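Please Stop Asking Me to Run for It

30 November 2023

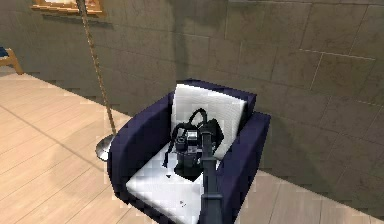

Every autumn my inbox fills with messages from people who will run, swim, climb or sleep outdoors, and they ask me to pay for it. I want to say first that I pay. I have given to the walk around the lake at Van Dusen, to the stair climb in the Uvby building, and to a man from my old office who did not shave for all of October. I do not regret this money. But I have started to think that the sponsored event is a poor way for a small charity to live, and I would like to explain why, even if some of my neighbors will be annoyed with me.

I live in Badside, which has more good causes than it has parking places. The one I know best is Drudness, a group that drives older people to their medical appointments. I drove for them for 4 years. It is simple work. You arrive, you help with the coat, you wait, you bring the person home. What it needs is gas, insurance, and somebody who answers the telephone in the morning. None of these things is exciting, and I believe this is where the trouble begins.

Last year Drudness held a sponsored bike ride. It brought in 2144 dollars, and everybody was very proud, me included. Then I sat down with the bills, because I had offered to help with the paperwork. There was the permit, the first aid tent, the printed numbers, and the T-shirts, of which we ordered too many in the size that fits almost no adult. Together this came to more than 600 dollars. The rest was still useful, of course. But the ride also took up to 80 evenings of work if you add together everybody who had a part in it, and in the same weeks we had to tell several passengers that there was no driver for them. The drivers were putting up signs along the route.

I know what people will answer, because they have answered me already. They say that the event is not only for money. It brings new people, it makes the name known, it is fun. I accept the fun. I rode too, slowly, and I ate a very good sandwich at the end. About the new people I am less sure. Most riders were sponsored by the same aunts and colleagues who sponsor everybody, and these aunts gave because of the rider. If you asked them a month later what Drudness does, I think many would say "something with bicycles."

There is another thing, and it is more difficult to write. When I sponsor somebody to suffer a little, what do I pay for? The suffering does not help the passenger who needs to reach the clinic. A person who rides a long way in the rain has done something hard, and I admire it, but the hard thing and the good thing are not connected, except by the form where I write my amount. In the country where I grew up we did not have this custom. If the church roof was leaking, a person came to your door and said that the roof was leaking. It was not comfortable for anybody — my father sometimes pretended to be asleep — but you knew very well what the money was for.

Maybe this is why I prefer the boring gift. Five dollars each month, taken from the bank account without a ceremony, is worth more to a group like Drudness than a larger amount that comes once with a medal. With monthly money you can make a plan. You can say yes to a passenger whose treatments continue until spring. With event money you wait for good weather and hope that no bigger charity has chosen the same weekend.

I tried this argument at a meeting and it did not go well. One person told me that asking for monthly gifts feels like begging, while a ride gives people something back. I have thought about this answer many times. It seems strange to me that we are ashamed to ask for the thing we need, and not ashamed to ask for it while wearing a number on our back. But I understand the feeling. It is easier to talk about miles than about an old woman who missed her eye appointment.

I do not want the rides to be forbidden. Somebody who loves to cycle should cycle, and if the aunts want to pay, let them. A large hospital with its own staff can probably organize such a day without losing anything. I am speaking about the small groups, where the person who orders the T-shirts is the same person who drives the car. For them I would suggest one year without an event. Write a plain letter, say what a trip costs, and ask people to pay for one trip every month. If the money is less at the end, go back to the bicycles, and I will come and put up the signs.

Until then my answer to the next invitation is the same as always. Yes, I will sponsor you. But please send me also the form for the monthly gift, if your charity has one — the last three that I asked did not.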